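Última actualización: 22 de septiembre de 2022

El papel de 300 g/m² apenas se comba con la humedad del taller; el de 100 sí, y conviene prensarlo dos noches antes de plegar. Para cubiertas sigo usando Grarnemen crudo, fibra paralela al lomo.

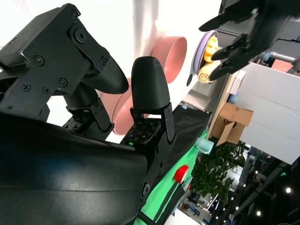 Cuaderno n.º 25

Lilian Shemweta me preguntó por la cola. Metilcelulosa y PVA a partes iguales, en capa fina, del centro hacia los bordes. El hilo de lino encerado, de 2 cabos. En noviembre probaré la costura copta con el Plondik gris, que tiene menos apresto y marca peor el pliegue.

Contacto: Esperanza Arrieta | Volver arriba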